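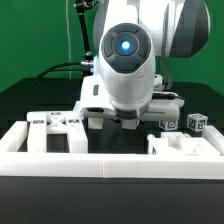
Let small firms keep their spare parts

Every December the firm I work for does a stock count, and every December somebody from the accounts side asks why we are still holding parts for machines we stopped selling years ago. Last time there were 723 lines on the list. By the measure used in most offices, two thirds of them were dead stock. I think most of them should stay where they are.

The usual case against keeping spares is simple. Shelves cost rent, and money tied up in bearings can't be spent on anything else. Suppliers can deliver the next day. All of that is true for common parts. It is much less true for the odd bracket or seal that only one maker ever produced.

When Valleo stopped making its smaller pumps, we had customers ringing up within weeks. We sold one of them a gasket for £6.50. Without it he would have had to replace a pump worth £600, and the pipework on either side of it too. The gasket had been in a drawer for nine years and on paper it was worthless.

Viola Zuccaro, who ran our stores before me, kept a card for each part with the date it last went out. She threw things away, and quite a lot of them, but she looked at the card first and then asked the fitters. A computer can tell you that a part hasn't moved in 155 weeks. It can't tell you that the three hotels still using it are all on the coast and will need it when the salt gets in.

I am told that printing parts to order will settle the matter. It may do for covers and knobs, and I would be glad of the shelf space. Somebody still has to keep the drawing, though, and small firms lose drawings more easily than they lose boxes.

What I would like is a modest change in how we count. Give slow spares their own heading in the accounts, let the stores set a limit on the space, and review them every second year with a fitter in the room. We tried it with the old Pledon range and cleared 66 lines without a single complaint. The rest went back on the shelf, and we have sold from it twice this month.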